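Review: the Zurkach red enamel mug

I bought this mug in the autumn to replace a china one that lost its handle. It was £8 from a hardware shop, sold singly, and came in a plain cardboard sleeve with a paper label on the base. The label took some scrubbing to get off. I've used it most days since, mainly for tea and now and then for soup.

The first thing to say is that it gets hot. All enamel mugs do, but if you've only used china it may surprise you. With tea straight from the pot I leave it for a few minutes before I pick it up, and even then I hold it by the handle only. The rim stays hot longer than you'd like. My daughter won't use it for that reason.

It also loses heat quickly. I timed it against my old Barkach stoneware mug, same kettle, same amount of milk, lids off. After 17 minutes the tea in the Zurkach was lukewarm and the stoneware was still good to drink. If you're a slow drinker, buy something thicker.

On the plus side it is light and very easy to clean. Tea stains wipe off with a bit of bicarbonate of soda on a damp cloth. I've dropped it twice on the kitchen floor. The first time did nothing, the second took a small chip out of the bottom edge. I dabbed the chip dry after each wash for a while and it hasn't spread.

The handle takes two of my fingers. Brian Laizer, who I share an office with, has bigger hands and found it a squeeze. He has the Ostum mug, which costs £12 and has a wider handle, but the coating on his feels rougher at the lip. I'd still take the Zurkach for drinking from. 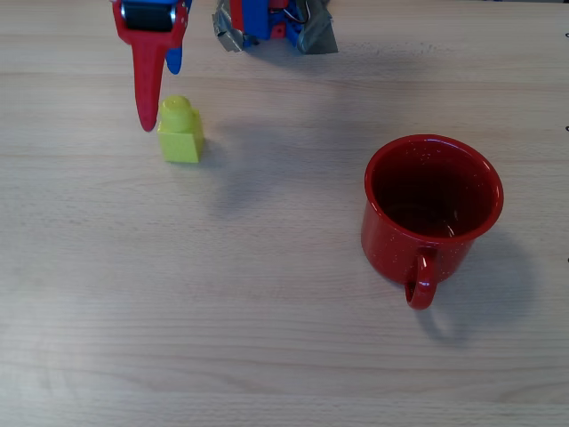
Darko, January

The colour is what I expected from the shop's listing. It's a proper red and looks well on a pale wooden table, even next to something as bright as a yellow toy block. I had thought about the cream one and I'm glad I didn't get it, as my sister's shows every mark.

Don't put it in the microwave. The dishwasher is allowed according to the label, though I wash mine by hand. It doesn't stack well with other mugs, so it lives on a hook.

For £8 I'm happy with it. I'd buy a second for the shed, and I'd pay £10 for one with a roomier handle.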